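Section 4. Setting Up and Running the Table Demo

Read Section 3 first if you haven't charged anything yet. This part picks up with charged grippers, a bare table and visitors on the way. I wrote it after the May open house at Gisonport, where I ran the table from lunch until we locked up, and I've put my own notes in wherever I got something wrong the first time. The Kuusisto visit later on went a lot smoother, and most of the steps below are the way we did it there.

The demo itself is simple. Two people sit at a table, each with a hand-held gripper, and they move everyday things from one spot to another while the grippers record. Visitors watch for a bit and then have a turn. It's slow, it's a little fiddly, and people love it!

4.1 What to put on the table

You'll need:
- the two grippers, both showing 80 percent charge or better
- a cloth big enough to cover the whole table top
- thin chopsticks and a mix of spoons, with different handles if you can find them
- one tall container that stands up on its own
- a cup with a handle
- a bowl or basket of fruit (strawberries are great for this, tomatoes too)
- the laptop with Bredano installed and a session already open

Bredano is our session log. If you've only ever used the old spreadsheet, stop and do Section 2, please. I tried typing takes into a spreadsheet with a line of visitors in front of me and I'm never doing it again.

Use real household stuff. For our first tryout I brought foam blocks in matching colors, and people gave them a polite look and kept walking. Spoons got questions right away.

4.2 Laying the table

1. Spread the cloth and pull the big wrinkles out toward the edges. Small ones can stay.

2. Stand the tall container in the middle, a little toward the far side. You want space between it and the person in the near seat.

3. Put the fruit at the back left. It's the easiest thing to knock, so keep it clear of elbows.

4. Lay the cup on its side over at the right. Turning it upright makes a nice separate task later on.

5. Put the chopsticks and spoons down in front of the container. For the first run, keep them few and fairly straight, pointing away from the near seat.

6. Seat the second person at the left or the right, whichever side has more legroom. They hold their gripper by the pistol grip and keep it out of the middle until it's their move.

7. Have both people open and close the fingers a couple of times before you start recording. Listen for grit. If you hear any, wipe the pads (see 4.6).
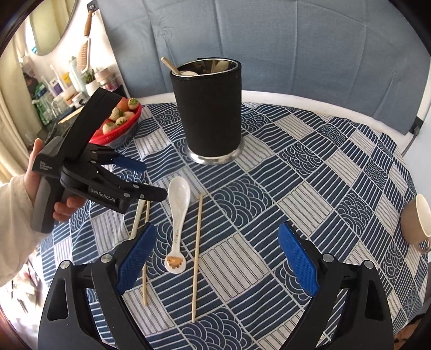 Figure 4-1. Near gripper open over two chopsticks and a white spoon, with the second gripper held upright at the left.

NOTE: A patterned cloth is fine, and I've come to like one. Guests find it friendlier than a bare top, and it gives the room a kitchen feel. What I'd stay away from is a shiny vinyl cloth, which slid all over the place on me.

CAUTION: Fingers pinch. The grip isn't strong enough to do real harm, but a small child will put a hand between the pads the second you look away. Keep the grippers in adult hands until you've shown how they close.

4.3 The talk before the first run

Keep it short. I had a whole speech ready at Gisonport (with a handout!) and I could see people looking past me at the strawberries. Now I say that we're recording how hands do ordinary jobs so that a robot can learn from it, that the blue pads do the gripping, and that dropping things is allowed. Then I start.

If somebody wants the longer version, the poster by the door covers training and playback. Send them there between runs.

You'll get asked whether the gripper moves by itself. Ours doesn't, the hand does all the work. Let them squeeze it and they'll see.

4.4 Running a take

1. Tap New Take in Bredano and wait for both gripper icons to turn green. If only one goes green, go to 4.7.

2. Say "ready" out loud. I know it feels silly. Do it anyway, or your partner will start early and you'll be throwing the take away.

3. Near seat goes first. Bring the fingers in open, come down over one utensil, close, and lift straight up.

4. Carry it over to the container and lower it in. Handles go in first for spoons. Chopsticks can go in either way.

5. Open the fingers and pull back before your partner comes in. Two grippers over the container at once will clack together and everybody jumps.

6. Carry on taking turns until the pile is cleared, then tap End Take.

7. Add a one-line comment while you still remember what went on. "Dropped spoon, picked up again" is plenty.

Keep dropped items in the take. Don't stop, don't reset, don't apologize to the laptop. Pick the thing up from wherever it landed, as long as that's on the table. Anything on the floor ends the take.

I give each group 10 minutes, and that covers the talk, one run by us and a turn for anyone who wants it. We logged 26 takes at Gisonport that way, which I was very happy with for a room full of people eating cookies.

4.5 Making it harder

Once you've had a few clean takes, mess it up a little. This is my favorite part of the day.

1. Gather the spoons and chopsticks and drop them from just above the cloth so they land crossing each other.

2. Turn one or two spoons face down. A spoon that's bowl side down is much trickier to get hold of, and people really lean in to watch.

3. Leave at least one spoon partly under the others.

4. Check that nothing has rolled up against the foot of the container. The fingers can't get in there from the side.

5. Move the second gripper in close to the cup if you're going to do the cup task in the same take.

6. Set the difficulty tag in Bredano to Pile before you hit New Take. It stays on Straight until you change it, and I have relabeled a whole afternoon by hand after forgetting that. 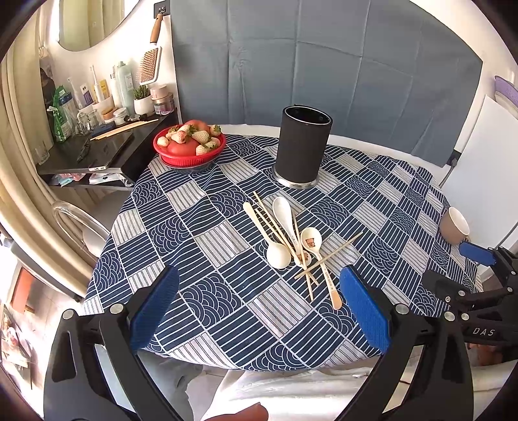
Figure 4-2. Spoons and chopsticks in a loose pile in front of the tall container.

Work from the top down. New people always go for the spoon they like best (anything with a cartoon on it gets grabbed first, every time) and drag half the pile along with it. I let them do it once and then show them how to lift the crossing chopsticks off first.

For thin chopsticks, come in with the fingers straddling the stick and close slowly. If it rolls, tilt your wrist a touch and try nearer the end. Please don't press down into the cloth to trap it. You'll bunch the fabric up and the pads pick up lint.

4.6 Between groups

1. Wipe all the blue pads with a dry cloth. Use a barely damp one after fruit.

2. Look over the screws at the finger pivots. If one looks proud, snug it with the small driver in the Hultent case. Snug, not tight.

3. Swap any fruit that has been squashed. Bring spares, more than you think.

4. Put everything back as in 4.2, even if the next group will be getting a pile. I like each group to see one easy run first.

5. Check the charge. We swapped both batteries at 2 p.m. and they lasted to the end of the day.

CAUTION: Fruit that's been through the grippers is not for eating. Put a separate plate out by the coffee and tell people which is which.

4.7 When something isn't working

Only one icon is green. Switch the gray gripper off, count to five, switch it on. If it's still gray, hold it nearer to the laptop while it connects.

Both icons are gray. Bredano has probably lost the session. Close it, open it again and choose Resume. Your earlier takes will be there.

The fingers close unevenly. Look for a crumb or a strawberry leaf in the linkage. It was a leaf both times for us.

Spoons keep slipping. Wipe the pads first. If that doesn't help, grab the handle further from the tip.

The container tips over. Put a flat stone or a bag of rice in the bottom, and ask people to let go before they pull back.

Packing up is in Section 5. Leave the laptop on until the upload bar is gone, even if somebody is stacking chairs at you.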